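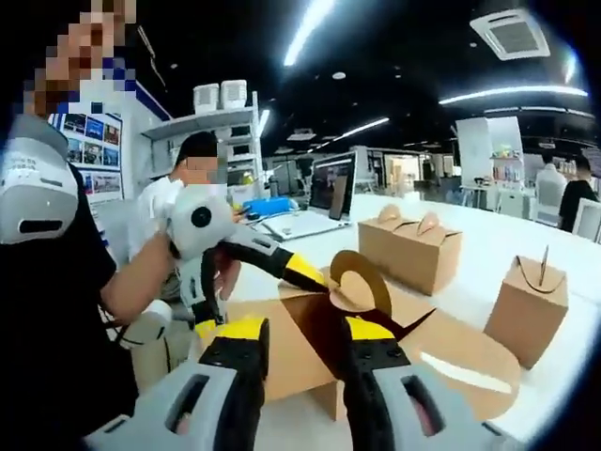
Betreff: Re: [ag-risiko] Lieferantenausfall: Deckung bei Betriebsunterbrechung ohne Sachschaden
Von: Anahera Katene
An: Verteiler AG Risiko
Datum: 01/06/2021

Liebe Sigita, liebe alle,

was für eine schöne Frage zum Wochenanfang (na gut, fast)! Genau daran haben wir bei Engelhardt das ganze Frühjahr gesessen, und ich freue mich riesig, dass das Thema endlich auch hier auf der Liste landet.

Sigita Baranauskienė schrieb:

> Hallo in die Runde,
>
> unser Versicherer hat uns zur Erneuerung einen neuen Wortlaut für die Rückwirkungsschäden geschickt. Bisher waren direkte Zulieferer pauschal mitversichert, jetzt sollen wir sie namentlich melden. Alles, was nicht auf der Liste steht, fällt unter ein Sublimit, und die Haftzeit sinkt auf 90 Tage. Ausfälle ohne Sachschaden beim Zulieferer sind ganz raus.
>
> Wir haben 17 Lieferanten, die ich als kritisch einstufen würde, aber von der zweiten Stufe dahinter wissen wir fast nichts. Wie macht ihr das? Fragt ihr die Leute einfach an? Und hat jemand eine Deckung ohne Sachschadenerfordernis bekommen, die man bezahlen kann?
>
> Viele Grüße
> Sigita

Zur ersten Frage: ja, wir fragen einfach an! Ich hatte mit Schweigen gerechnet, aber von 27 angeschriebenen Lieferanten hatten wir nach vier Wochen fast alle Antworten zusammen. Unser Fragebogen passt auf zwei Seiten: Standorte, Ausweichkapazität, Lagerreichweite, die drei wichtigsten Vorlieferanten. Mehr würde ich beim ersten Mal nicht verlangen. Nour Abou Jaoude aus unserem Einkauf hat die Leute vorher angerufen, und ich glaube, das hat mehr gebracht als jedes Anschreiben.

Spannend wurde es bei der zweiten Stufe. Drei unserer Zulieferer hängen am selben Werk von Trerenness, das wussten wir schlicht nicht. In der Police tauchte das nirgends auf, in unserem Risikoregister auch nicht. Allein dafür hat sich die Arbeit gelohnt, wir haben inzwischen eine zweite Quelle bei Dorlow freigegeben.

Zum Wortlaut: Die namentliche Meldung haben wir auch geschluckt, aber eine Vorsorgeklausel verhandelt. Neue Lieferanten gelten damit 12 Wochen lang automatisch als gemeldet. Schaut euch außerdem genau an, wie »direkter Zulieferer« definiert ist. Bei uns waren Lohnbearbeiter im ersten Entwurf nicht erfasst! Und bei der Haftzeit würde ich wirklich kämpfen. 90 Tage sind schnell vorbei, wenn Werkzeuge neu gebaut werden müssen (unser längstes steht mit sieben Monaten im Plan).

Deckung ohne Sachschaden: Wir haben ein Angebot bekommen, mit hohem Selbstbehalt und Ausschluss für Pandemie, klar. Der Preis war am Ende zu hoch. Ziad Matar wollte im November schon mal etwas Parametrisches bei Sover anfragen. Ziad, ist daraus etwas geworden? Das würde mich brennend interessieren.

Den Fragebogen schicke ich gern herum, er ist auf Deutsch und Englisch fertig. Mojtaba Bahrami hat dazu noch eine Auswertung in Excel gebaut, mit der man den Deckungsbeitrag je Lieferant auf die Haftzeit umrechnet, ein tolles Ding. Er ist einverstanden, dass ich sie weitergebe, bittet aber um Rückmeldung, falls jemand Fehler findet.

Sigita, wenn du magst, telefonieren wir vor deinem Gespräch mit dem Makler. Donnerstag ab zehn passt bei mir gut.

Herzliche Grüße
Anahera

--
Anahera Katene
Risiko und Versicherungen, Engelhardt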